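### 7. Sorting and Storing Rubber Bands

Rubber bands used at the Bellunstead packing tables are kept in clear plastic containers. Complete the steps below at the end of each shift.

1. Switch on the table lamp and aim it across the work surface.
2. Empty the container onto the tabletop and separate the bands by hand. Do not pull on a tangle; work one band free at a time.
3. Inspect each band. Discard any that are cracked, sticky or nicked.
4. Return sound bands to the container one by one. Colors may be mixed.

> **Caution:** Do not shoot or overstretch bands. Wear eye protection when testing bands longer than 9 inches.

> **Note:** Keep containers away from direct sunlight and from plants that have just been watered.

5. Check the tabletop for stray bands, including along the edges, and place them in the container.
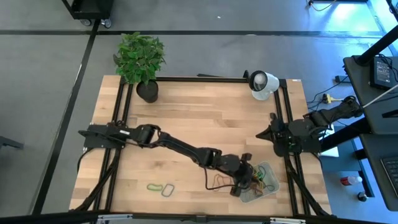
6. Tuck in any band that hangs over the rim before the lid is fitted. A band caught under the lid will prevent it from closing fully.
7. Label the container with the date and return it to the supply shelf.

Requests for replacement bands (Urusero, bag of 700) should be sent to Jaruwan Petchrat.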